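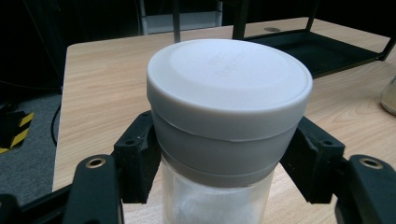

Jar with the off-white screw lid and gray band, white contents showing through the clear base.

Aug 4, 2024

Sorting of the dry shelf, continued. Today I took only the powders and left the liquids for another time.

The jar in the photo is one of those we have from Lyimo. The mark on the lid is so faint that I can not read it under the ceiling light, so for us it is the same as no label. I wrote the content and the opening month on paper tape and put it on the gray band. Please do not put the tape on the clear part. When the tape is there we can not see the level anymore, and then everybody opens the lid to look, and the powder takes moisture from the air each time.

This one is the fine chalk for the filler mix. I weighed it with the lid on and subtracted the lid and jar from the list Hiba Jaber made last October. Result: 300 g left. The list says the empty jar with lid is 70 g. I checked this with an empty one from the cupboard and it agrees, so the list can be trusted for this type. For the older Enton jars I am not sure, their lids were exchanged at some time and the weights on the list look too low to me. To be checked.

Notes on the lids:

I wiped the thread of every jar with a dry cloth before closing. On 3 jars there was powder in the thread and the lid felt closed but it was still turning when I pushed more. I think the lumps we had in the filler in spring came from this. Dry cloth only, not the damp one from the sink.

The lids are wide and with gloves they are not easy to hold. Rubber mat from the drawer helps. Do not use the pliers, there is already one lid with bite marks on the rim.

Small trial in the afternoon: filler mix for the Fonorwood samples, with the chalk from this jar, sieved and not sieved. Same glue, same amount of water, mixed by hand for 12 minutes each. The sieved one was smooth on the spatula. The other one had small grains, not many, but I could feel them when I spread it on the test board. Both boards are drying on the upper rack with the date on the back. I will sand them when they are hard and write the result on the next page.

Still open:
Order chalk. What we have is enough for the samples but not for the Enotow panels, these need over a kilo.
Ask Hiba if the weight list can hang inside the cupboard door - now it is in her folder and I had to search for it.
New paper tape, the roll is almost finished.
The sieve is washed and lies on the window side to dry. Please leave it there until it is fully dry.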